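Friday, late, feet up, tea going cold. I've been meaning to write this week down before it all runs together, and tonight I finally have the house quiet enough to do it.

So the big thing was the handling rules. We have a draft now! It's three pages long (I wanted two, Thodoris wanted something like forty, bless him) and it covers what the arms can be asked to do at the table, who resets it, and what gets written in the log. Mbali Khumalo printed it out and went after it with a purple pen, and there is a LOT of purple. Her main gripe is that I wrote "light contact" all over the place and never said what it meant. Fair. I knew what I meant, but I've been standing at that table since the Batholm days and the new people haven't.

We argued over the reset part for most of the morning. Skina's old sheet just said "return items to start," and everybody had a private idea of what start was. I had mine too, and it was different from Mbali's, and we've been working next to each other for two years, so go figure. 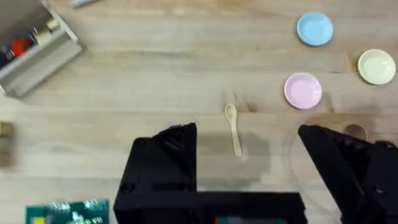
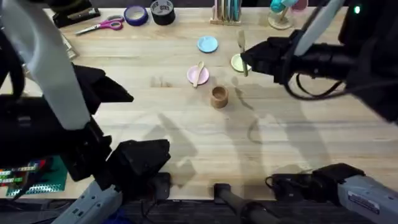

My own pet rule is the one about clutter, and I will go down fighting for it. Thodoris wants a bare table, edge to edge, nothing on it that isn't in the task. I get it, it's cleaner to score. But real kitchens and real desks have junk on them, and I want the rule to say junk is allowed so long as it stays out of the working area and goes in the log. Tape rolls, scissors, the pencil holder along the back, fine, leave them, with a good stretch of bare wood between them and the plates. What I don't want is somebody sliding the stapler six inches over between runs and not writing it down. He came around to maybe half of that by lunchtime. Then he asked whether scissors should have their own line and, ugh, yes, they probably should. I added it.

The other fight was over run numbers. We're at 835 in the log, and Mbali found a stretch where the entries just say "ok." Ok what? Ok the spoon got where it was going? Ok nothing fell on the floor? New rule: one full sentence per run, and if a person reached in, you say so, even if it was only to nudge a plate. I already know I'm going to be the first one to break it.

Also decided: hands stay off the table while either arm is live, and you say "clear" out loud and wait for the other person to say it back. I felt silly the first time. By the afternoon I was doing it at the coffee machine.

Still open is the speed limit. I wrote 300 millimeters a second with people nearby, and Thodoris wants to see where I got that. I got it from the Espinoza binder, but the page is missing, so now I have to dig through the boxes on Monday. Must remember to ask whether the Zurnon folks have a copy.

Bought pears on the way home. They're hard as rocks.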